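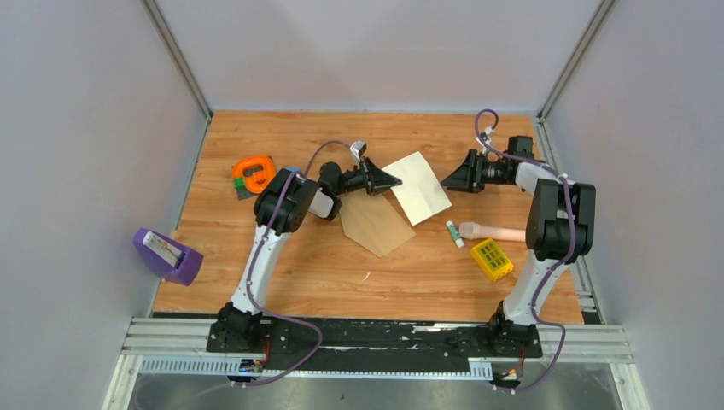 Laminate benchtop front edge, reglue or replace?

Forum: Workshop Surfaces and Finishes

benchrat_9
Top is a postformed laminate on particleboard, Zupan brand, bought secondhand. The front edge has let go along the left third. I can get a putty knife under it to a depth of two fingers before it meets resistance. The core feels firm, no swelling that I can find with a straightedge. I have contact cement on the shelf and a heat gun. Before I commit, is contact cement still the right adhesive for a partial lift, or should I be using something with open time?

tolstack
Contact cement is fine if you can get both faces coated and hold them apart until the solvent flashes off. On a partial lift that is the hard part. You need to prop the sheet open with dowels without cracking it at the hinge line. Warm the laminate first, low setting, keep the gun moving. High pressure laminate bends a little when warm and snaps when cold.

Vacuum the gap before anything goes in. Old cement crumbs will telegraph through as bumps.

mdf_skeptic
I would not use contact cement in there. You can't see how far the coating reaches, and solvent trapped at the back of the gap takes a very long time to leave. Later you get a bubble right where the sound bond starts. Yellow wood glue, thin spatula, waxed paper, a straight caul and clamps overnight. Particleboard is porous enough to take the water.

tolstack
Yellow glue needs a bare porous face. The board side still carries the original adhesive film, and the back of the laminate probably does too. Glue over film will hold until the first hot afternoon. I have redone three of those for other people.

mdf_skeptic
So scrape the film. A cabinet scraper blade held flat gets most of it off the board. The back of the laminate can be scuffed with 100 grit folded over a ruler.

benchrat_9
Reaching the film at the back of the gap is going to be a problem with either method. The opening is narrower than I made it sound. Does heat release the old cement enough to reactivate it? The factory line must have used something.

gultside_resident
Depends what the line used. Contact cement will reactivate with heat and a J-roller, and I would try that before adding any new product at all. It costs nothing. PVA from a press line softens too but does not grab again the same way. Try a spot at the end where it won't show.

I did a counter in a rental at Gultside this way in September and it was still flat when I moved out. One data point, so weigh it accordingly.

quietkerf
Check the humidity history before you glue anything. If the front edge has been taking water, the board will keep moving and every repair will shear. Put a pin meter in from the underside and compare it with the middle of the top. If the two readings match, go ahead. If the edge reads well above the middle, let it dry with a fan for a week or two.

Also worth asking whether the underside is sealed. Laminate on one face only gives an unbalanced panel, and it will cup. The force that cups the panel is the same force that opens your edge.

mdf_skeptic
Agree on the backer sheet. A lot of the cheaper tops skip it.

benchrat_9
Underside is bare board. No meter here, but I can borrow one. The top sits on a steel frame with screws through plain round holes, no slots.

quietkerf
Slot the holes across the depth while you have it off. Two coats of shellac or any leftover varnish on the underside will slow the moisture exchange. It isn't a real backer but it is better than bare.

planer_snipe
Unpopular view – replace it. A new blank from Cedik was 163 the last time I priced one, delivered, with a backer. By the time you have bought a roller, cement, solvent and a caul and lost two weekends, you have spent that on a secondhand top.

tolstack
He already has the cement and the heat gun. A J-roller is cheap and gets used again. Replacing a top over one lifted edge is excessive.

planer_snipe
It is one lifted edge today. Bare underside, fixed screws, unknown age. I would still replace it.

benchrat_9
Borrowed the meter. Edge and middle read the same, so it is dry. I'll try heat and the roller on the right-hand end first, then the bad section, and slot the holes either way. If it doesn't grab I'll scrape and go with cement. Will post back after it has had a month under load.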